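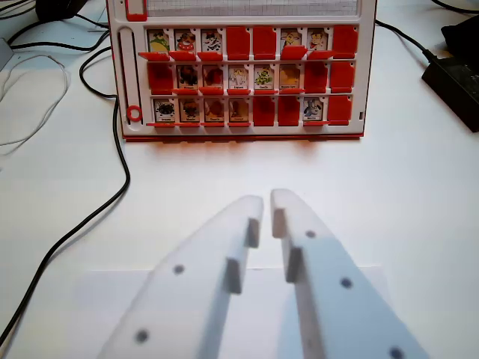
**The arm that plays in the afternoon**

Maeve Buckley has a rule for testing. If a machine cannot play a children's game, she does not let it touch the customer's parts. So when the Koltus kit came to her workshop in Clonell, she put it in front of a guessing game, the kind with small flaps and animals behind them, and she gave it an afternoon.

The Koltus is a desktop arm with a two-finger gripper and a small camera near the wrist. It is sold by Mac Suibhne, a young firm from Clallov, as a complete kit for schools and small workshops. You get the arm, the power supply, the software and a printed book of 123 pages, which I read completely. The book is good. The chapter about calibration should come first, and it comes fourth.

A flap is a difficult thing for a robot. It is thin, it is close to its neighbours, and it needs only a little force. Push too much and the whole board slides away. The fingers of the Koltus are light grey plates that become narrow at the tips, with small raised pads on the inner sides, and they can be changed by hand with 2 screws.

I asked Ciarán McGrath, who designed the gripper, why he did not choose metal. "Metal is honest but it has no mercy," he told me. "If you make a mistake of one millimetre, the plastic will forgive you."

During our loan we made nearly 300 attempts to fold down a single flap. The middle row was the easiest. At the ends of the rows the arm had to turn its wrist, and there it sometimes caught the wrong flap. Maeve fixed most of this by moving the board closer and slowing the approach.

The camera pleased me more than I expected. It sees the red of a flap very clearly against a white board. Small printed names are another matter, and I would not buy this kit for reading labels.

My complaints are ordinary ones. The cables are too many and too stiff, and they take half of the table. The software forgets its last position when you close it. Error 901 appears often, and the book explains it only as "motion refused".

Mac Suibhne promises an update in August. Maeve has kept the kit for another month, and the game also.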